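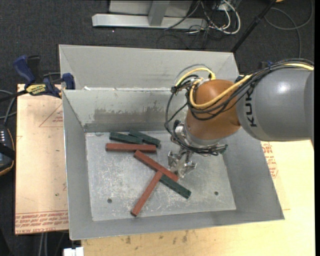
About Mastau

Hi, I'm Mansa, and I run Mastau, a small evening language school for grown-ups. We teach Korean and Indonesian, mostly to people who have jobs and kids and a phone full of half-finished vocabulary apps. If that's you, hello! Come in, find a chair.

How it started

I moved to Groltamness for my wife's job and knew exactly one person in town, Wahyudi Ngui, who lived downstairs from us and cooked with his door open. I wanted to talk to his mother on her visits, so he started teaching me Indonesian at his kitchen table. Then a woman from my gym wanted to join, then her brother, and by the following January we had 11 people in a kitchen meant for four (his landlord was very nice about the shoes in the hallway, less nice about the singing). We rented our first room that spring.

The Korean side came along when Eun-ji Gil answered a card I'd pinned up at the library. The card asked for "a patient person." She still brings that up. She'd been teaching high school Korean for years and was tired of grading, and what she wanted was a class where people talked the whole time and got things wrong out loud. So that's what she built, and I took her first course myself. I was terrible at it. My vowels are still a work in progress, and she will tell you so if you ask.

What a class is like

Classes run 90 minutes with tea in the middle. We cap them at six students, and I get emails every term asking if we could squeeze in a seventh, and I'm sorry, I really am, but the answer's no. With six you get to speak every few minutes. With seven somebody goes quiet, usually the same somebody each week, and then they stop coming.

We don't use a textbook for the first term. You get a folder of things people really say: ordering lunch, complaining about the bus, asking your mother-in-law how her knee is doing. Wahyudi wrote most of the Indonesian folder and it leans heavily toward food. The Korean folder has more arguing in it, and a very good page on how to leave a party politely. From the second term on we add reading and a bit of grammar homework, around 20 minutes a night if you do it properly. (I did mine on the train, badly.)

There are no tests. If you need a certificate for work or a visa, we can point you to people who prepare students for those exams, but it's a different kind of teaching and we'd be faking it.

Who comes here

All sorts! Retired nurses, couples planning a wedding in two countries, a dad who wanted to follow what his teenagers were saying at dinner. Plenty of people come because they grew up hearing one of these languages from a grandparent and never learned to answer back. I have a soft spot for that group. They tend to walk in embarrassed, and they already know more than they think, especially the scolding words.

So-yul Myung was one of those. She joined Eun-ji's beginner class, stayed for every level we had, and now teaches the Saturday-morning-style slow class we call Min, which moves at half speed and is meant for anyone who's been away from studying for a long time. It's our fullest class, and she's the reason.

The club

Once a month we put the chairs in a circle and hold Geko, our conversation club. Current students, old students, and their friends can all come, and both languages go on at once in different corners. It's loud. Somebody always brings too many fried bananas. We've had 22 people at it, and my favorite part is watching the beginners and the native speakers end up together by the snacks, pointing at things.

Joining us

New courses start in January, in spring, and again after the summer break. You can sit in on one class for free before you sign up, and if you drop out in the first two weeks we'll give your money back, no long form to fill in. Send me a note through the contact page and tell me which language you're after and whether you've learned any before. I read them all myself, usually after dinner, so expect an answer late in the evening.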